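Chapter 7
Does Color Change How We Feel?

Before you read

Write down one thing you believe about color and mood. It can be anything: red makes people hungry, blue calms them down, yellow kitchens cause arguments. Next to it, write where you learned it. Most students leave the second line blank or write "everyone knows that." Keep the paper. You will need it for the exercise at the end of section 7.4.

Key terms in this chapter: hue, lightness, saturation, surround, demand effect, novelty effect, confounding, replication

7.1 A very confident field

Walk into a paint store and pick up a brochure. There is a good chance it will tell you what each color does. Green restores. Blue soothes. Orange gets people talking. The sentences are short and they are written as facts, in the same tone the back of the brochure uses to tell you how long the paint takes to dry. Drying time can be checked by anyone with a wall and a clock. The claim that green restores is harder to check, and the brochure does not say who checked it, on whom, or what exactly was restored.

The same claims show up in places that ought to be more careful. Office managers repeat them. So do school design guides, hospital newsletters, and a surprising number of textbooks. An earlier printing of this one said that pale green "is known to reduce tension." We looked for the source. It was another textbook, which cited a magazine article, which cited no one.

This chapter does not argue that color has no effect on people. Some effects are well supported, mostly small ones, and we will get to them in Chapter 8. The question here comes first: what would a study have to do before we believed it? Once you have a decent answer, you will find that many popular claims drop away without much of a fight.

7.2 Which color, exactly?

Start with a problem that sounds fussy and is serious. A claim such as "blue is calming" treats blue as one thing. It covers a navy coat, a swimming pool, and the faint tint of skim milk. Scientists who work on color describe it with at least three separate measures. Hue is what we usually mean by the name: red, green, blue. Lightness is how pale or dark the color is. Saturation is how strong it is compared with a gray of the same lightness.

Change any one of these and you have changed the color, even if the name stays put. A study that compares a strong, dark red with a weak, pale blue has compared three things at once. If people in the red room report feeling more alert, the hue might be responsible. So might the darkness or the strength. The study cannot tell you, and a headline that says "Red Wakes You Up" has picked one answer out of three for no stated reason.

Even a single surface refuses to hold still. Light falls on it unevenly, it bends toward you or away, it shines in one place and not in another. Ask a group of people to name the color of one ordinary object and you may hear several names, all of them reasonable.
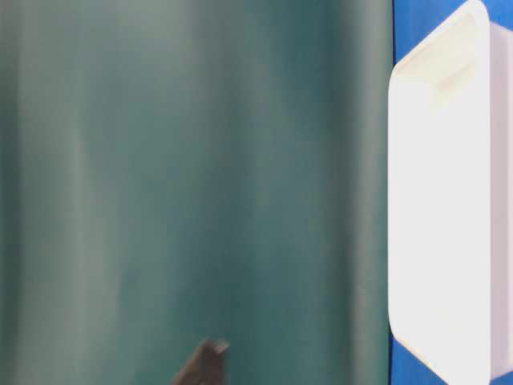 Figure 7.1 One surface, several colors. The tone runs from muted sea-green through grayish teal to a deeper blue-green, with a whitish-green band toward the left.

Suppose a researcher wrote that volunteers had "viewed teal" before filling in a mood survey. Which part of Figure 7.1 would that be? A careful report would give a measurement taken under a stated light, with the viewing angle, so that another laboratory could match it. Many of the older reports, and quite a few newer ones, give a color name and stop there. That makes them very hard to repeat. A study that cannot be repeated may still be right, but you have no way to find out.

There is also the matter of the surround. The same gray patch looks lighter on a black card than it does on a white one, and you can see this for yourself with scissors and five minutes. Colors in real rooms are always seen next to other colors. A wall that was tested alone in a booth may not look the same once there is a carpet in front of it.

7.3 The Wimbridge survey

Let us look at a claim that has numbers attached. The Wimbridge survey asked 2,479 adults to match colors with feelings. Green was matched with "calm" more often than any other color on the list. The result was picked up widely, and within a year it was being quoted as evidence that green rooms make people calm.

Read that last sentence again. What did the survey measure? It measured what people say goes with green. It did not put anyone in a green room. No one's heart rate, sleep, or temper was recorded. People in the survey had grown up with the same brochures and magazine articles as everyone else, so when they paired green with calm they may simply have been giving back what they had been told. A large sample does not help with this. Asking 2,479 people about a rumor tells you how far the rumor has spread.

The survey was not badly done. Its authors described it as a study of associations and kept to that description throughout. The trouble came later, when the word "associated" was quietly swapped for "causes" by people who had something to sell or a page to fill.

Think about it: Lemons are associated with sourness. Does looking at a picture of a lemon make a glass of water taste sour? What would you need to do to test it properly?

7.4 The Nolley waiting room

The second case is more interesting because something was changed. At Nolley, a clinic replaced the worn beige hangings in its waiting room with new ones in blue-green and asked patients to rate how relaxed they felt. It collected 374 ratings before the change and 80 after. The second set was higher. A supplier named Isteck, which had made the new curtains, put the result in its catalog under the heading "Color That Cares."

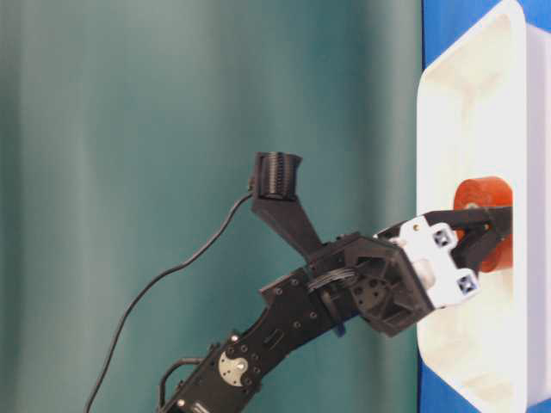

Figure 7.2 Teal-green fabric hanging in soft vertical folds, with a black robotic arm and a white plastic tray.

What is wrong with the Nolley result? Try to come up with your own list before you read on.

To begin with, the color was not the only thing that changed. The old hangings were worn and the new ones were not. New fabric may be thicker, and thicker fabric may cut down noise from the street. It may block a draft. Cloth in deep folds breaks up light in a different way than cloth hung flat, whatever color it has been dyed. When two or more things change together and we cannot separate them, we say they are confounded. Had the clinic put up fresh beige curtains of the same cloth in a second waiting room, we would have learned a good deal more.

Then there is the timing. The first ratings were gathered in January and the rest in late spring. People who come to a clinic in January are often there for different reasons than people who come in May, and they have walked in through different weather.

Patients were also told about the change. A card at the front desk asked, "How do you like our calming new look?" A question like that gives away the answer it wants, and most of us are polite. This is called a demand effect. It does not require anyone to lie. People who are asked whether they feel calm, in a room they have just been told is calming, tend to find some calm in themselves to report.

Finally, any change can lift people's mood for a while. Rearranging the chairs might have done it. This is a novelty effect, and the only way to rule it out is to go back and ask again months later. The clinic did not go back.

None of these points proves that the color did nothing. Students sometimes stop here and announce that the claim has been disproved, which is its own kind of carelessness. The Nolley result is compatible with a real color effect. It is equally compatible with four or five other explanations, and the catalog mentioned one.

Exercise 7.1

Take out the belief you wrote down before starting the chapter. Rewrite it so that it could be tested. Your new version should state the hue, lightness, and saturation you have in mind, what people would be doing while they saw it, what you would measure, and what you would compare it with. If you find that the belief becomes much smaller or less exciting as you do this, make a note of where that happened.

7.5 When a good study fails to repeat

The Shih trials took most of these objections seriously. Colors were measured under a fixed light. Lightness and saturation were matched, so that only hue was different. The people running the sessions did not know what the study was meant to show. The first trial reported that adults solved word puzzles faster in a blue booth than in a red one, and the difference was large enough to make news. The second trial, done by the same team with the same booths and more people, found a difference so small that it could easily have been chance.

The first trial is still quoted far more often than the second. In the rest of this section we will look at how that happens, starting with what the team had planned to measure before the first volunteer sat down.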